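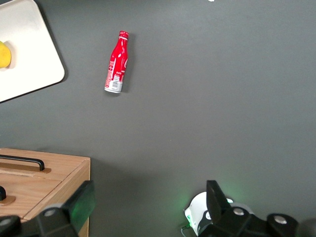
Do I need to have worked with robots before to apply for this job?

Previous robot experience is welcome, but what we need most is someone who is patient with small screws and cables and who writes down what they did.

Bench Technician, Two-Arm Cell (full time)
Jonus, Takudley
Ref. 497

We are a small company on the edge of Takudley, and for the past few years much of our working life has been arranged around one bench. It has a dark gray top, a white robot arm on either side of the work, a black gripper on the end of each arm, and usually a few everyday things laid out for the arms to pick up and put down again (cups, bottles, trays, a little wooden cabinet with drawers). We call the whole thing Zullau, after the street where our first workshop stood, and we are fonder of it than is probably sensible. It now runs for longer each day than our engineers can comfortably look after in between their other work, so we are looking for someone to make it their own.

What your days would look like

Mornings begin at the bench, before anyone asks it to do anything. You would bring the arms up one at a time, look at the status lights around the bases, and move each joint slowly through its range while you listen. Then come the grippers. The finger pads wear, and they wear unevenly, so you would check the faces, clean them, and go over the screws that hold the fingers with a torque driver. A finger that has worked itself a hair out of line will still close on a cup perfectly well and then make a terrible mess of something thin, and we would much rather find that at the start of the day.

After that there are the cables. Anyone who has kept an arm running will know why we give them a paragraph to themselves! Ours run along the outside of the arms, held in place with straps, and the slack near the wrist has to be generous enough for a full turn and still tidy enough to stay out of the way of the work. Getting this right is a matter of feel, and we will happily stand beside you for as long as it takes to learn it. You will also look after the small cameras at the wrists, which means wiping the lenses, checking that the mounts haven't shifted, and running the calibration again whenever they have. 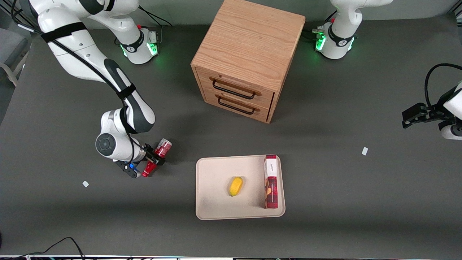
The Zullau bench at Takudley, with a red cup in the right gripper.

The rest of the day depends on what is being run. You would set out the objects for each task from a printed layout, keep the tabletop clean, put things back when they have been moved, and stay close enough to stop the arms if something looks wrong. When something does go wrong (a gripper that won't open fully, say, or a joint that reports a fault and then pretends nothing happened) you would be the first to look at it, and you would decide whether it is a job for you or for one of the engineers down the hall. We keep a spare gripper on the shelf, and swapping one in takes most people 34 minutes the first few times, calibration included. Please don't worry about being fast. We like the log to be legible more than we like it to be quick.

There is a log, by the way, and it matters to us. It is a paper binder, later typed up, and it goes back almost 100 pages. Every pad change and every retightened screw is in there, along with some grumbling. You would be its keeper, grumbling included.

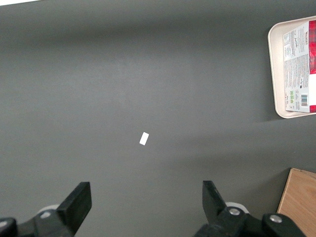
What we hope you bring

You have maintained some kind of machine that other people relied on. It might have been a robot, but sewing machines, printing presses, bicycles, lab instruments and coffee equipment all count with us, and we mean that. You can read a simple wiring diagram and use a multimeter without being nervous of it. You are willing to lock out the power every single time before you put your hands near a gripper, even when the job is only a loose strap. Some comfort with typing commands into a terminal would help, though we can teach you the ones we use.

What we offer

A permanent position after nine months, regular daytime hours, a tool budget you may spend without asking, and a paid training block each April on arm servicing. The bench is on the ground floor of the Joshi building, with step-free access and good daylight, and there is a chair and a proper desk beside it for the paperwork.

How to apply

Write us a letter, as long or as short as you like, telling us about something you kept running and what it needed from you. Add a resume if you have one up to date. Send both to the Jonus front desk in Takudley with Ref. 497 on the envelope or in the subject line, to reach us by 27 September 2019. We answer everyone who writes. If we invite you in, you will spend a couple of hours at the bench with us, changing a set of finger pads together, and we will pay you for your time.

Share this job | 34 shares | 9 comments

Related openings at Jonus
Stockroom Assistant, Parts and Spares
Calibration Engineer, Wrist Cameras
Part-Time Technical Writer, Service Manuals
Front Desk and Visitor Coordinator

This site uses cookies to remember your saved jobs and to see which pages are visited. By continuing to browse you agree to our use of cookies. Accept | Change settings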